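Last updated: August

Search this site
Enter keywords
Go

Herath control cabinet replacement: progress report to Lendley

Spending to the end of the month stands at £2,266 against the £2,586 released. Lutfa Majumder has the invoices. The difference is meant to pay for relabelling and a spare set of lamps, and I doubt it will stretch to both.

The supplier, Jiltard, calls the new two-door cabinet complete. I would call it delivered and powered. Having a meter on the door is an improvement on sending Taras Moroz round with a handheld one, but a reading on a screen tells us nothing about whether the faults that prompted this grant have gone away.
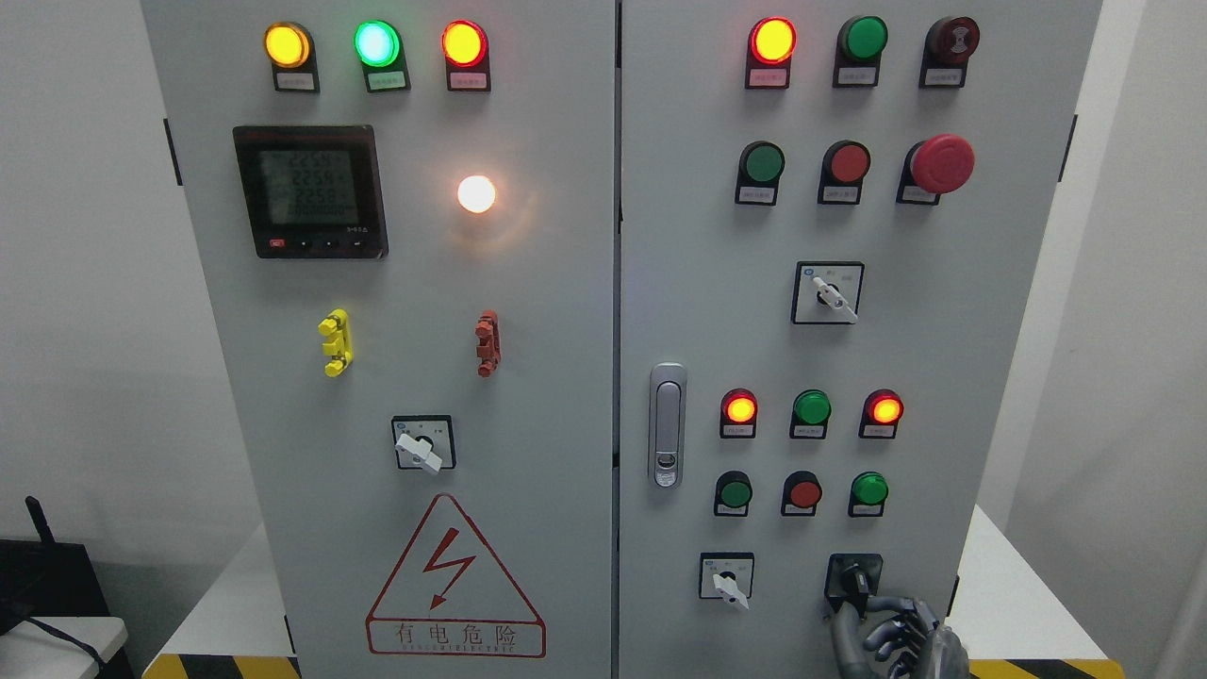
My larger worry is the labelling. The print on the small plates is tiny, and the danger notice is mainly in Chinese. The lightning bolt is plain enough to anyone, but I would not want a new starter relying on it. Hina Baloch has asked Jiltard for English plates and has been promised them twice.

Of the 38 checks on the handover sheet, Dionysis Zervas has signed off those he watched himself. The rest came back ticked by the supplier, and we are repeating them. Please hold the final payment of £384 until that is done. I can't give a date for it yet, and I'd treat the one in Jiltard's letter with caution.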